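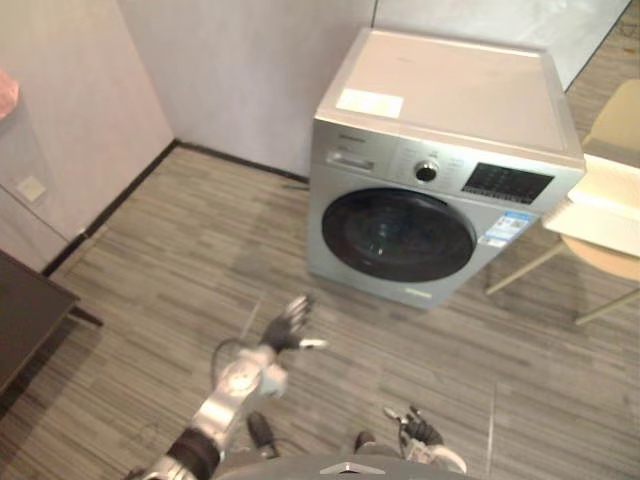
Nuria Araya lleva dos cursos al frente del club de robótica de Nondance y todavía se le acelera el habla cuando cuenta cómo eligieron el reto de este año. Querían una tarea de casa, de las que todo el mundo hace sin pensar, y ganó la colada. Por eso el robot pasa las tardes delante de una lavadora plateada de carga frontal, sobre una moqueta gris de rayas, con la mano izquierda levantada y los dedos apuntando hacia la máquina. «Cuando lo propuse me miraron como si les hubiera pedido fregar», dice Araya, y se ríe. «Y luego se pusieron a discutir si era más difícil abrir la puerta o girar el mando. Ahí supe que teníamos proyecto para meses».

El club prepara su participación en Gudbridge, un concurso escolar en el que cada equipo escoge una tarea doméstica y la presenta ante un jurado con una demostración y una memoria escrita. El de Nondance tiene cinco integrantes fijos, más los que se asoman los viernes a curiosear y acaban sujetando cables. El robot se llama Abdella. El nombre lo pusieron los alumnos el primer día de septiembre que tuvieron libre y Araya asegura que no la dejaron ni votar.

Felista Sang lleva el control de los brazos. Tiene diecisiete años y habla de articulaciones con la misma naturalidad con la que otros hablan de fútbol. «La mano tiene muchos dedos y eso al principio nos parecía una ventaja enorme», explica. «Pero cada dedo es otra cosa que puede ir mal. Para girar un mando redondo nosotros usamos dos o tres y ni nos damos cuenta. Yo me pasé una semana entera girando el mando de mi casa, mirándome la mano. Mi madre me preguntó si se había estropeado la lavadora».

De aquella semana salió una libreta llena de dibujos que Sang enseña con orgullo. Hay manos desde arriba, manos de lado, flechas en todas direcciones y una página dedicada únicamente al pulgar. «El pulgar es el que manda», dice. «Si lo colocas bien, los demás lo acompañan. Si lo colocas mal, el robot parece que está saludando».

La parte de la visión es cosa de Nkrumah Frimpong, que llegó al club por una apuesta con un compañero y se quedó. Su trabajo consiste en que Abdella sepa dónde está cada parte de la lavadora antes de moverse. La puerta, cuenta, le dio más guerra que ninguna otra pieza. «El cristal es oscuro y tiene reflejos, así que la cámara ve cosas que no existen. Una tarde nos detectó la puerta en un sitio absurdo y resultó que era el brillo de la mampara. ¡Estuvimos una hora buscando el fallo en el código!». Desde entonces se apoya en el aro negro que rodea el cristal, mucho más fácil de reconocer, y calcula lo demás a partir de ahí. También aprovecha la etiqueta azul y blanca de consumo, pegada a la derecha de la puerta, como segunda referencia. «Es lo mejor que tiene esa lavadora», afirma con total seriedad. «Colores claros, bordes rectos, siempre en el mismo sitio. Si todos los electrodomésticos llevaran la suya bien puesta, yo sería feliz».

Le pregunto a Araya si no habría sido más cómodo construir una maqueta, con una puerta de cartón y un mando hecho en la impresora 3D. Niega con la cabeza antes de que termine. «Lo hicimos así el año pasado, con un armario, y en la maqueta todo salía. Luego llegamos al concurso, el tirador era un poco más duro y se nos cayó la demostración entera. Este año dije: objeto de verdad desde el primer día». También defiende la sala. No es un laboratorio; tiene su mesa, su silla y su moqueta, y eso a ella le encanta. «En una casa hay cosas. Que el robot aprenda a convivir con la silla».

La moqueta merece capítulo aparte, y lo escribe Lensa Lencho, encargada de la marcha y el equilibrio. Abdella tiene pies, y los pies y las alfombras se llevan regular. «En suelo liso sabíamos lo que iba a hacer», recuerda. «Con la moqueta nos quedábamos cortos al acercarnos, muy poco, pero lo bastante para que la mano no llegara bien». La solución fue dejar de fiarse de los pasos. El robot se acerca, se detiene, mira otra vez la lavadora y corrige antes de levantar el brazo. Es más lento y a Lencho le costó aceptarlo. «Yo quería que fuera caminando como una persona y abriera la puerta de una vez, con estilo. Pero el jurado no puntúa el estilo. Bueno, un poco sí, en la memoria».

Fue ella también quien impuso la norma de los ensayos completos. Cada jueves se repite el ejercicio desde el principio, sin parar a retocar nada a mitad, y se apunta el resultado en una hoja compartida. Llevan 40 ensayos en la hoja. Los primeros tienen comentarios larguísimos, casi literarios; los últimos se resumen en una línea. En uno de los del principio alguien escribió: «Ha abierto el cajón del detergente. No se lo habíamos pedido». Sang cree que fue el día que más se han reido en el club y guarda el vídeo en el móvil.

El único que no programa es Tanveer Mughal, y sin él, coinciden los demás, no habría nada que presentar. Mughal redacta la memoria, prepara la exposición oral y hace de abogado del diablo en las reuniones. «Yo pregunto lo que va a preguntar el jurado», dice. «Por ejemplo, ¿para qué quiere alguien un robot que abra una lavadora? Al principio me contestaban que porque mola. Y vale, mola, pero eso no llena una página». La respuesta la encontró en su abuelo, que tiene artrosis en las manos y al que un mando duro puede fastidiarle la mañana. Mughal le hizo una entrevista larga, con grabadora y todo, y le pidió que describiera cada movimiento que le costaba. Agacharse hasta la puerta salió lo primero. «Nosotros habíamos dedicado casi todo el tiempo al mando -- y resulta que para él lo peor estaba más abajo».

Aquella conversación cambió el orden del trabajo. La puerta pasó a ser lo principal y el mando quedó como segunda parte de la demostración. Frimpong reconoce que protestó, porque acababa de conseguir que la cámara distinguiera la posición del mando, pero le duró poco. «El abuelo de Tanveer vino a vernos un viernes y estuvo dándole consejos al robot. Le decía: "Con la cadera, hijo, empuja con la cadera". A partir de ahí, ¿quién le lleva la contraria?».

El programa con el que coordinan todas las piezas lo han escrito ellos y lo llaman Zovham. Nadie consigue explicarme de dónde viene la palabra; hay por lo menos dos versiones y se contradicen. Lo que hace está bastante más claro. Recibe lo que ve la cámara, decide qué toca después y no deja que el brazo se mueva mientras los pies no estén quietos. Esa última regla la añadió Lencho a mano, en mayúsculas, con un comentario dirigido a quien se le ocurra quitarla. Araya la tiene impresa en su carpeta. «Cuando empecé a dar clase pensaba que tendría que enseñarles seguridad a base de sermones», cuenta. «Y la han puesto ellos solos, porque han visto lo que pasa cuando el peso se va hacia delante».

¿Y cuánto falta? Aquí las respuestas se dividen. Sang quiere mejorar el agarre, Frimpong quiere probar con la luz de la mañana y Lencho, cómo no, quiere más ensayos. Mughal necesita que alguien le entregue los esquemas que prometieron hace días y lo dice mirando a los otros tres, que de pronto tienen muchísimo que hacer. Araya calcula que les quedan unas 2 semanas de trabajo serio antes de cerrar la versión del concurso y no parece preocupada.

«Mira, yo les digo que a Gudbridge vamos a enseñar lo que sabemos hacer, y si ese día la puerta se abre, lo celebramos por todo lo alto», dice mientras busca las llaves del aula. Sang la interrumpe para preguntarle si el próximo jueves pueden quedarse media hora más. Lencho ya ha dicho que sí por ella.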